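How to wash a throw blanket and keep it soft

Every winter I get the same question from readers: why does my blanket feel rough after the second wash? I had this problem too, with a blue one I liked very much. Since then I changed the way I wash, and I want to share it step by step. You do not need special products. 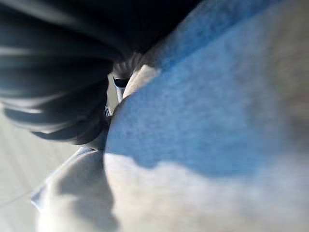
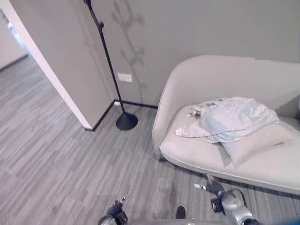 Blue is forgiving with small stains, but a pale sofa shows everything.

Before you start

Read the care label first. If the label is gone, treat the blanket as polyester fleece and use cold water. Wool is another story and this page is not for wool.

You will need:
- a mild liquid detergent (I use Distix, but any one without bleach is fine)
- white vinegar
- a soft brush, the kind for clothes
- a drying rack, or a line with enough space

Step 1. Shake and brush

Take the blanket outside and shake it well. Crumbs and hair that stay in the fabric become small hard balls in the machine. After this, brush it in one direction only. If you have a cat, do this part slowly.

Step 2. Treat the stains

Put one drop of detergent on the stain and press with a damp white cloth. Do not rub, it makes the fibers stand up in a wrong way and you will see the place forever. Wait ten minutes. For coffee I repeat it once. For oil I put a little baking soda before the detergent and leave it for an hour.

Step 3. Wash cold and alone

The blanket must go alone, or with another blanket of a similar color. Never with towels – they leave lint, and fleece catches all of it. Choose the gentle cycle, cold water, and a low spin. Use half of the detergent you would use for clothes. Too much soap was the real reason for my rough blanket.

Do not use fabric softener. It makes a layer on the fibers, and after some washes they stick together. Put 3 spoons of vinegar in the softener drawer instead. The smell goes away when the blanket dries.

Step 4. Rinse again

My machine is an old Plinora and its gentle cycle rinses only once, so I add one more rinse. If you press a wet corner and see bubbles, your machine needs it also.

Step 5. Dry without heat

Hang the blanket over 2 bars of the rack, not one, so that air can pass in the middle. Keep it away from the radiator. In February mine needs a full day indoors, in summer only an afternoon. Turn it once.

If you must use a dryer, choose the "air only" program and take the blanket out while it is a little damp.

Step 6. Brush one last time

When it is dry, brush it again in the same direction as in step 1. This gives back the softness more than any product I tried.

How often?

For a blanket which stays on the sofa, once a month is enough in the cold season. Between the washes I hang it by an open window for an hour.

Updated 11th October: I added the part about baking soda, after several readers wrote to me about pizza.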